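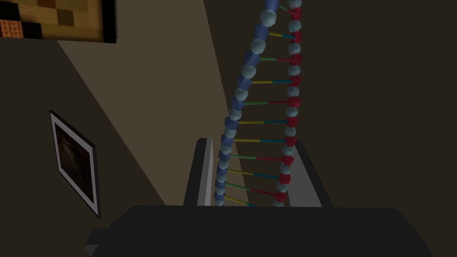 Up at five to rack the cider before the kitchen got hot. Three carboys done, the fourth left alone on account of a smell I'd call "basement" if I were feeling kind. Coffee, then the mail, then the thing I had been putting off, which was reading the lease.

Furkus wants 1,505 square feet of me. I have been telling everyone 1,000 would do, mostly because 1,000 is what I can afford, but the old tire shop only comes in the one size. The landlord has thrown in the counter and a sign that says BRAKES, which I may keep.

The county wants to know about my drains. I wrote 272 words about my drains. I have never written that much about anything I loved, and the lady at the desk turned to the last page to check for a signature and stamped it.

Drove out to Skevside after lunch to look at used tanks. Two were fine and one had a family of wasps in it with better lease terms than mine. I put down $182 to hold the fine ones until the end of July and got a receipt on the back of a feed bill.

Bastos on the way home for a pint, strictly research. Their dry cider is good, damn them. Nine taps, clean lines, a bathroom door that shuts. I wrote "door" on my hand.

Still no name for the taproom. Prirkesico led for most of the evening, until I tried saying it after the second glass - it came out as a sneeze. Back to the list tomorrow.

Smelled the fourth carboy again before bed. Still basement.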